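Chapter 4
Starting Small: The Family Maker and the First Sale

I once spent most of a February morning on an upturned crate at the back of a market hall, watching a man called Teodor Öberg try to sell candles. He'd moved countries two years before, he'd brought his grandmother's recipe with him (beeswax, a bit of tallow, a pinch of something he still won't tell me), and he had 60 candles on the stall. By noon he had sold two, and one of those was to me.

I tell my students this story every year, and every year somebody asks whether I felt sorry for him. I didn't, really! He was having a lovely time. He talked to everyone who stopped, he let them sniff the wax, and he wrote down what they said in a little notebook with a broken spine. That notebook is what this chapter is about, far more than the candles are.

In Chapter 3 we looked at how larger firms find out what people want. They pay for surveys, they run trials, they hire people like my old boss at Werno to make charts. A household business can't do any of that. What it can do is listen, change something by the next morning, and listen again -- and it can do so for next to nothing.
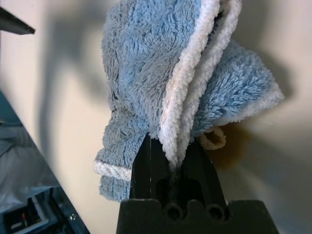
Teodor's notes from that first month are a joy to read, and he has kindly let me borrow from them. "Lady says too yellow." "Man wants smaller, for bathroom." "Three people ask does it drip." He had come from a town where everybody knew the family and knew the candles, so he'd never had to explain them to anyone. Now he had to work out which parts of the product mattered to strangers and which mattered only to him. The yellow stayed, as it happens. The size didn't.

I'd like you to hold on to that idea as you read, as we'll need it for the section on pricing. A maker who arrives somewhere new carries two kinds of know-how. There's the craft itself, which travels pretty well. And there's the knowledge of the customer, which hardly travels at all and has to be built up again from scratch, usually on a cold morning with sore feet.

Our second case is a bit different. Yoshinori Tanabe runs Matsuda, a small pickle business named after the street his parents lived on. He never had a stall. He began by supplying one café, Fluvley, with a jar or two at a time, and the café did the listening for him (not always very well, he says). By the end of his first year he had sold 1361 jars, and he couldn't have told you the name of a single person who had eaten one. Was that a stronger start than Teodor's, or a weaker one? I've changed my mind on this more than once, and I'd rather you made up your own before you get to my answer in section 4.5.

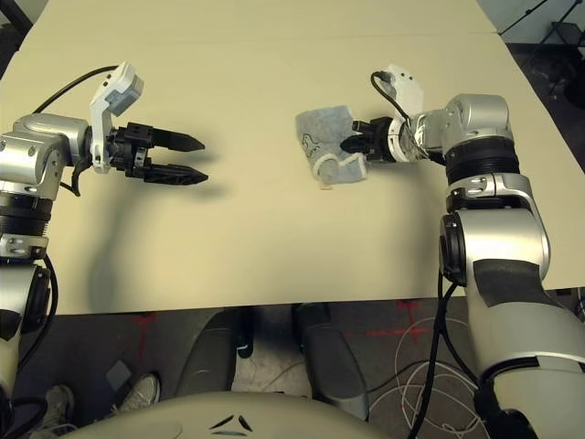
Fig. 4.1 A pale tabletop with an arm reaching in from each side.

A word on money before we begin. Students tend to think that starting small means starting free, and it doesn't. Teodor had spent over 200 pounds before he lit a single wick: the pitch, the insurance, the moulds, the labels he later threw away. Yoshinori's costs were lower but they came all at once, when his kitchen had to be inspected. We'll go through both sets of accounts line by line in section 4.3, so have a pencil handy, and don't worry if sums aren't your thing -- they weren't mine either.

You'll also meet Seltus in this chapter, the lending scheme that turned Teodor down and then, a year on, asked him to speak at its dinner. He went. He took candles.

Before reading on, think of something made by hand that you or your family bought recently. Jot down how you first heard of it, and what you asked the seller, if you asked anything at all. Keep the note somewhere safe. We'll come back to it in section 4.2.

Related chapters
Chapter 3: How Big Firms Listen
Chapter 5: Setting a Price and Sticking to It
Chapter 6: When the Family Joins the Payroll
Chapter 9: Borrowing, Lending and Saying No

Contact the author | Copyright, all rights reserved | Back to top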